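Ticket 293 - Bundville, unit 44 kitchen
Opened: Thursday, March 11, 2021
Category: Furnishings / kitchen
Priority: low (tenant says medium)
Assigned: Ketill Þorgeirsson

Reported: chopstick holder won't stay on wall. Steel one, Wutier, the kind with two keyhole slots at the top. Came down twice this week, second time at night, chopsticks all over the floor. Tenant wants it fixed or swapped.

Log

9:10 Called tenant. Holder was up on two screws on the tile, left of the window. No damage to tile that she can see. Asked her to leave the screws in and not to rehang it.

9:40 On site. Screws are the wrong ones. Heads too small for the slots, holder rides up and off if you pull chopsticks out fast. Left one also turns by hand, plug is shot. Somebody before us put filler in there, crumbles when you poke it.

10:05 Tried bigger heads from the van. Right side holds fine. Left no good, plug spins. Took both out, not leaving it half hung over the counter.

Holder is on the table for now with the chopsticks in it. Stands OK by itself, tenant fine with that for a few days as long as it's off the floor.

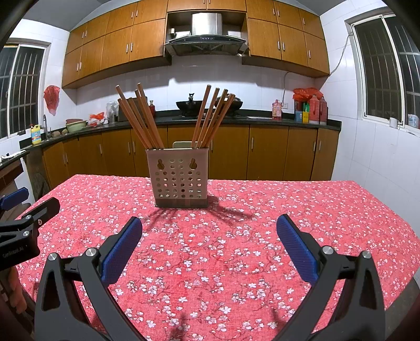

Need for the return visit: 2 new plugs, 2 pan head screws, a bit of tile filler for the old left hole. Mendirar has the plugs, part no. ends in 194, last order took 4 days. Do NOT use the adhesive strips, we tried those in August at the Pacheco building and they let go as soon as the wall got steamy.

10:20 Tenant asked if it could go inside a cabinet door instead. Told her no, door won't close with the chopsticks in. She'd also like it lower than before, hard to reach. Marked new height in pencil, she ok'd it.

10:30 Slots measured, spacing written on the back of the work order. Check it agianst the holder before drilling, my tape is bent at the end.

11:15 Parts orderd. Tenant notified by text.

Status: waiting on parts
Next: Ketill, call her before coming, mornings only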